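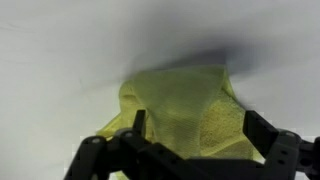
Bakari Biwott writes that his Horkico cloth has outlived two mops, a marriage and the kitchen it was bought for, and he would like to know if we still sell the small one. We do, Bakari. It now comes in packs of 8, so please plan your life accordingly.

Horkico Everyday Cleaning Cloth

A cloth for wiping things. We have tried to come up with a grander way of putting it and the copy came back longer but no cleaner.

The Horkico is a knitted microfiber cloth for counters, sinks, glass, tile and the top of the refrigerator, should you ever go up there. Use it damp for grease and crumbs. Use it dry for dust. Soaking wet, it mostly moves the puddle somewhere new.

Sizes
Small: 12 x 12 in., pack of 8
Large: 16 x 16 in., pack of 2

Fabric: 80% polyester, 20% polyamide
Edges: overlocked, no label to scratch the glass (the washing instructions are on the sleeve, which you will throw away, so they are repeated here)

Washing
Machine wash warm with other cloths. Skip the fabric softener, which coats the fibers and leaves you with a very soft cloth that no longer picks anything up. No bleach. Tumble dry low or hang it over the faucet like everyone else. Keep it away from cotton towels in the wash unless you enjoy picking off lint.

How long does it last?
The old sleeve said 2000 washes. Han-gyeol Lim in our returns office asked who had counted, and the new sleeve says "many." Replace it when it starts leaving streaks on a clean window. After that it has a second career on bicycles.

Not for
Hot pans. Freshly oiled wood. Screens with a special coating, unless the maker says microfiber is fine.

Janitorial orders
Cartons for offices and schools ship from our Prusummont warehouse. Orders of nearly 4000 cloths or more get their own pallet and a phone call from Hyun-seo Yeo, who will want to confirm that you meant it.

Returns
Unused packs within the month. Used cloths we would prefer you kept.

Goes with: Adeleke sink caddy, Zesov spray bottle (empty)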